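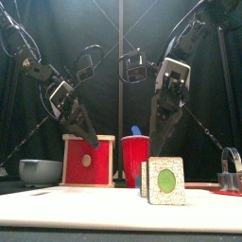 According to one subscriber's comment on the previous catalogue, the red pieces are the ones most often requested as replacements, and they ought to be sold singly. Harnent has adopted this suggestion. The red box and the red plastic cup may now be ordered on their own or as part of the Ladari Tabletop Set.

Ladari Tabletop Set
Catalogue no. 844
Price: $184, plus freight
Supplier: Harnent Educational Equipment, Benavides Centre

The set is intended for sorting, stacking and placement activities at a standard table. It includes containers, small cubes and upright blocks. Pieces are matched for colour at the time of dispatch, and orders placed in separate months may vary slightly in shade.

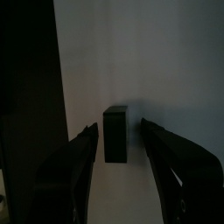
Would a dark block not be lost on a dark table? The question came by email from a purchasing office, with a request for a paler alternative. No paler block is stocked at present. Harnent recommends a plain, light-coloured surface for the dark pieces; a matte finish is preferred.

Care
Wipe with a damp cloth and neutral detergent. Do not soak. Store away from direct sunlight. 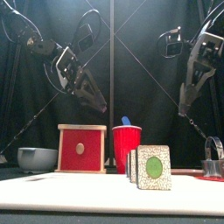

Backdrops are not included in the set and are ordered through the Jisavia range in 2 widths. Fabric should be hung at least one day before use and may be steamed on the reverse side. Black cloth still shows its folds as faint grey highlights, and purchasers requiring an entirely even background should select the heavier weight. Delivery within the metropolitan area takes 4 working days. Fittings and poles are quoted separately on request.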